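Kivley Residents' Association
Minutes of the summer meeting, 31st July, held in the Plandari Room

Chair and minutes: Oddur Mogensen
Present: 16 members, plus two visitors from Holmgren Street who we hope will join (do!)
Minutes of the last meeting agreed with one spelling corrected. 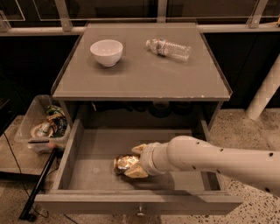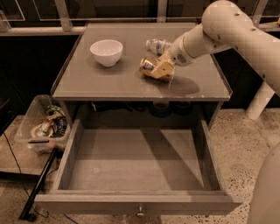 Grey bedside table with the drawer open, both pictures. See item 4.

1. Summer fair

What a day! Takings came to £1160 after costs, our best ever, and a huge thank you to everyone who baked, carried, poured or simply turned up and ate. The plant stall sold out before lunch and the tomato seedlings could have gone twice over. The dog show ran late again but people loved it, so it stays, with an earlier start and a second ring if we can borrow the rope. The tea urn tripped the electrics in the hall and will need its own socket next year.

Agreed: same field next summer. Oddur to write to the landowner with thanks and a jar of the plum jam.

2. What to do with the money

A really lively talk, with lots of good ideas. Suggestions were new benches by the pond, a proper noticeboard, a bulb planting day along Holmgren Street and a film night for the children. The benches and the bulbs had most support. Members pointed out that the old noticeboard only wants a new hinge and a coat of varnish, and an offer to do both was gladly taken up.

Agreed: two benches, to be ordered from Woltik once we have a price in writing. Bulbs to come out of what is left. Film night to be looked at again in December.

3. Pond and path

The pond is looking lovely. Newts have been seen by several members, and the yellow flag has spread right along the north bank. The path on the allotment side is still far too muddy after rain. We have been promised a load of wood chip and need people with barrows, so please put your name on the sheet in the porch. Dogs on leads near the ducklings, please.

4. Swap shelf and furniture

The swap shelf is going from strength to strength, and the jigsaws move faster than anything. Larger things can now be listed on the sheet beside it. First on the list is the grey bedside table: one drawer, round metal knob, a few chips and scuffs on top. It would come up beautifully with a bit of sanding and a bright colour. Also offered were a box of jam jars and a child's desk. A sewing machine is wanted, any age, as long as it goes.

Agreed: anything still listed after two months comes off the sheet.

5. Choir

The new Kivley choir has met twice and is a joy. No need to read music. More low voices wanted, and anyone who can play the piano even a little will be made very welcome. They hope to sing at the December supper.

6. Any other business

The street lamp at the corner of Holmgren Street is out again and has been reported. Spare keys to the hall cupboard are missing; please check your coat pockets. Cake was shared, and the lemon one was asked for again.

Meeting closed at 9.10 pm. Next meeting in December, same room, mince pies provided.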